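8 March 2024

Club ran late again and I am still too wound up to sleep, so I'm writing this down while it's fresh. We are building a machine that sorts worn badminton shuttlecocks! We named it Grolley at the very first meeting, when it was a cardboard tube and a motor, and the name stuck.

The thing I didn't expect to love is the hand sorting. Grolley only learns what we show it, so somebody has to sit down with the old birdies and decide: practice grade or trash. You get a feel for it fast. A ragged skirt jumps right out, but a feather that is only a little bent can go either way, and I-seul and I argued over one for far too long (I still say practice grade).

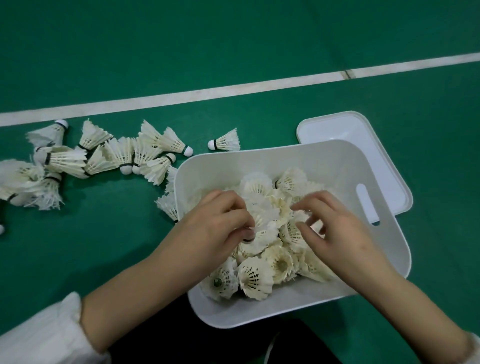
Our goal is 300 labeled before the regional fair, and we have 65 to go. Bhupendra rewrote the feeder code this week and it jams so much less now – 40 drops in a row without a stop, and then we all yelled and it jammed on the next one. He thinks the chute is a hair too narrow for a skirt that has spread out. I want to try dropping them cork first every time, if we can figure out how to flip them.
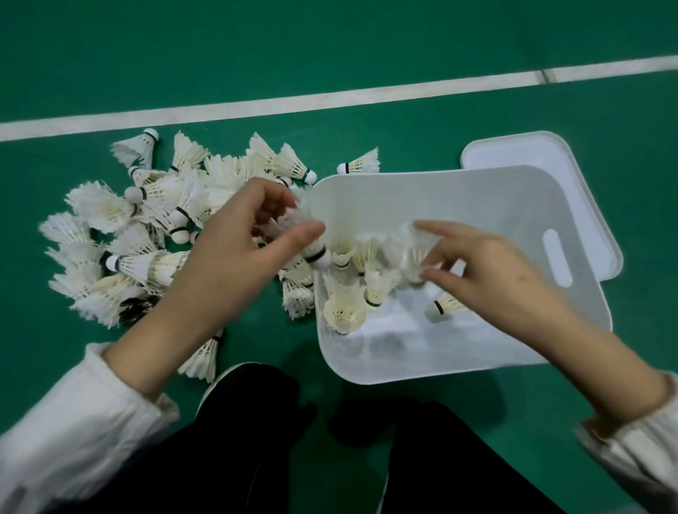 I also found out that white feathers confuse the camera way more than dark ones do, at least with our lamp. I-seul suggested a black backdrop and I can't believe we hadn't tried it. I'm bringing poster board next time.

Oh, and my knees hurt from squatting on the court. Ask Mom about the old gardening pad. Also return Bhupendra's calipers, which have been in my backpack since December.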